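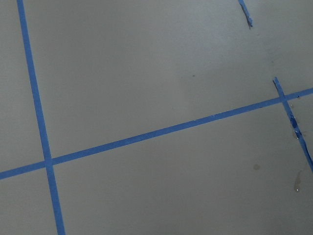 Fevport Facilities Services, Surfaces and Layout Group

Progress report: work surface marking, Pettigrew and Skullville sites
Prepared by Spyros Tomić
9 October 2020

1. Scope of the period

The reporting period runs from the start of August to the date of this report. Funded work covered the marking of flat work surfaces into rectangular sections with blue painter's tape, inspection of the marks in use, and a first comparison of removal methods. Permanent marking (paint or inlaid strip) is outside the current grant and is not discussed except in section 5.

2. Work completed

Layout was finished on 29 of the 32 surfaces listed in the work plan. The remaining three are at Skullville and are waiting on recoating. They will be marked when the coating supplier, Olell, confirms the cure time in writing.

The layout method did not change from the plan. Long lines are laid first from a snapped chalk line, then the crossing lines are laid over them. Tape is run past the last crossing on each side and trimmed later. Chalk is wiped off before the tape goes down. Where this step was skipped at Pettigrew in the first week, the tape had to be laid again.

Crossings are left as plain overlaps. The earlier practice of cutting the lower strip and butting the ends was dropped. It took longer and gave twice as many loose ends to check.

3. Condition of the marks

A total of 189 crossings were inspected. Lifting was recorded at nine of them, all at Pettigrew. The crossing at the left of the surface shown at the head of this report is typical of a sound one: both layers lie flat and the strips are continuous through the overlap.

Strip ends are in poorer condition than crossings. The short piece at the top of the same surface ends in a ragged, uneven tip, and a tip of this kind is recorded as a Class 2 defect. Class 2 ends are cut back square with a blade and replaced to the nearest crossing. Slight irregularities along a tape edge, also present on the right side of that surface, are Class 1 and are noted without repair.

Small stains and specks on matte gray surfaces have no effect on the line positions and are not scored. Spots of liquid are to be blotted and the surface left to dry before any new tape is applied. The inspection sheet now has a box for this.

4. Budget and schedule

Tape use was over the estimate for August due to the relaid lines at Pettigrew. The difference was met from the blade and solvent line. No transfer between main headings is requested. Labor hours are within plan. The schedule for Skullville has slipped and depends on the cure time noted above.

5. Next period

Mark the three remaining surfaces at Skullville.
Replace all open Class 2 ends at both sites.
Complete the removal comparison (dry pull, warm pull, solvent wipe) and report residue by surface type.
Obtain one quotation for permanent marking, for information only.

Inspection sheets are held at the Fevport office and can be sent on request.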